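Leave the old posts up

Every September I go through the blog and think about clearing it out. There are posts on it I wouldn't write now, and a few I don't agree with at all. This year I got as far as making a list of 31 to delete. I kept them all in the end, and I think other people who keep small personal blogs should do the same.

The usual argument for deleting is that old posts make you look bad. I used to hold this view. My piece on moving to Gritley, for example, says the town has nowhere to eat and the buses are useless. Both were wrong within the year, and I sound like a sulky teenager. But it was how I felt after four weeks there, and I had forgotten it until I read it again.

Ekaette Eze, whose blog I have followed since she lived in Bodetti, took hers down to the studs last spring. She went from several hundred posts to 27. It looks very clean. I went looking for her account of the night train to Remudska, which I had read twice and sent to my sister, and it had gone. She told me she thought it was badly written. It was a bit badly written. I still wanted it.

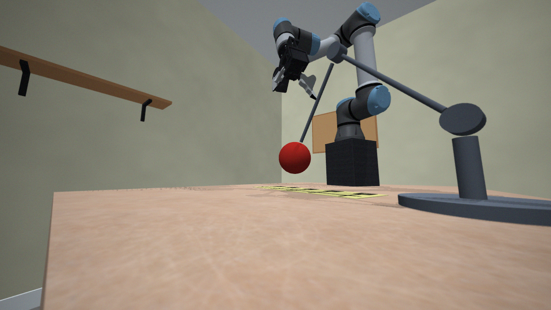

A blog is read by more people than the ones who comment. I get up to 40 visits on a good day, and most of them go to pages I haven't thought about in years. The most popular is a short post on getting a stuck bicycle pedal off. Somebody finds that useful most mornings before I am out of bed, and it would have been on my list if I had gone by the quality of the writing.

Sipho Makhubela disagrees with me on this. He says a blog belongs to the person who writes it, and readers have no claim on any of it. I accept that where a post hurts someone or gives away something private. I took down two about my father's illness and would do it again. Being embarrassed by your own sentences seems a much weaker reason.

If a post is out of date, put a line at the top saying so. I did this with my notes on the Magagula footpath, which was rerouted after I wrote them – it took less time than deciding whether to delete the page. I have also stopped correcting old spelling mistakes unless someone writes in about one.

The list of 31 is still in a drawer. I might read through it again next September, but the posts are staying where they are.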